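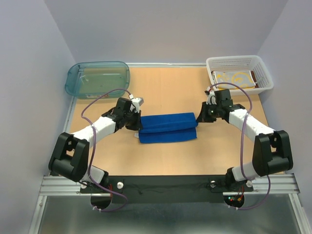 A blue towel doubled lengthwise, with a mesh basket and a shallow tray at the back of the table.

Home | Linen | Storage | Opinion | Archive | Contact

Fold towels lengthwise first

2021-02-28

Most folding advice starts with the wrong crease. The usual instruction is to bring the short ends together, then do it again, and stop when the towel fits the shelf. It is quick, and it gives a block that is wide, soft at one side and different every time. My argument is that the first fold should run the full length of the towel, so that the two long edges meet, and that everything else should be worked out from the depth of the shelf.

A lengthwise fold turns a towel into a strip. A strip has a fixed width, and every later fold keeps that width. If all bath towels in a household are the same size, all the strips are the same size too, and the only decision left is whether to finish in halves or in thirds. Ends-first folding leaves the width until last, when the cloth is already four layers thick and hard to square up.

The second point is the hem. Most towels have a woven band near each end that shrinks at a different rate from the pile. After a year of washing, the band pulls in and the ends are narrower than the middle. Fold the ends together first and both bands land on the same side, so the stack leans. Fold lengthwise, then in thirds, and the bands end up on different layers. My linen shelf is 305 mm deep. Towels finished in thirds sit inside that depth with the rounded fold facing out. The same towels folded ends-first overhung the shelf and had to be pushed back whenever the door was closed.

I kept records for one household from July to the end of the year, which came to 378 folded towels. Of these, 68 were folded ends-first and the rest lengthwise. I noted which ones had slumped or opened by the time they were taken out. The ends-first group was worse by a wide margin. This was one cupboard and one set of towels, so I would not lean on it too heavily, but it matched what I expected from the geometry.

The work surface matters more than folding guides admit. A bed is a poor place to fold. It gives under the hand, and the lower layer shifts while the upper one is being smoothed. A bare tabletop holds the cloth flat and lets you draw it out from both ends before the next fold. Light tension along the strip removes the ripple that otherwise gets trapped inside. It should not be pulled hard, as terry stretches at the corners and stays stretched.

Containers are the other half of the subject. I prefer a basket with perforated sides for anything folded, and a solid tray for small flat items such as face cloths. The Relby catalogue sells lidded boxes for towels and I think this is a mistake. A towel that feels dry often is not dry in the hem, and a lid keeps that moisture in. The Skirnent open basket is plainer and costs less, and I have had no musty cloth from one. Its one fault is the rim, which catches loops if a towel is dragged out sideways.

Patterned cloths deserve a separate basket. They are usually thinner and do not stack well with heavy pile, and mixing the two makes the lower layers slide. The Tilitz method, which sorts by colour before weight, has this in the wrong order. Weight decides whether a stack stands up. Colour can be sorted inside each weight if anyone in the house cares to.

The common objection is time. A lengthwise fold needs more arm span, and a bath sheet is awkward for a shorter person working alone. I accept this for bath sheets, which can be laid on the table and folded from one side. For ordinary towels the difference is a few seconds, and it is recovered the first time the stack does not need to be redone.

Comments (3)

Weerakoon
I manage linen for 8 holiday units and we fold lengthwise for the same reason. We finish in halves though. Thirds looks better but our shelves are deep enough that it wastes space at the back.

flatsheet
Not convinced by the hem argument. Buy towels without a band and the problem goes away. Agree on lids.

greywater
Does this work for hand towels? Mine come out as a very thin strip and fall over.
Reply from the author: Fold hand towels lengthwise once, then in half, and lay them flat. They are too narrow to stand on edge.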